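How a robot gets its check-up

At Carent, in Tudulstead, there is a robot with two arms. Each arm has a gripper on the end, and that is the part that takes hold of things. Before the arms do any work, someone has to look them over.

Yolotzin Alvarado does this job. It takes 3 steps.

Step 1: Clean the grippers
She switches the power off and wipes each finger with a cloth. Dust makes the fingers slip.

Step 2: Check the joints
A joint is where an arm bends, like your elbow. She moves each one slowly and listens for scraping. A loose screw gets tightened.

Step 3: Try it on the computer
The new settings go into a computer model first. If a pretend arm bumps a pretend table, nothing gets broken. In this test the right gripper is close to a red drinks can on a round grey mat, and the left one is over by the plate. 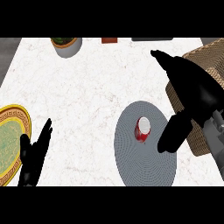 Words to know
Gripper: the robot's "hand".
Joint: a place where the arm bends.
Model: a copy made on a computer.

Page last changed: 04/03/2023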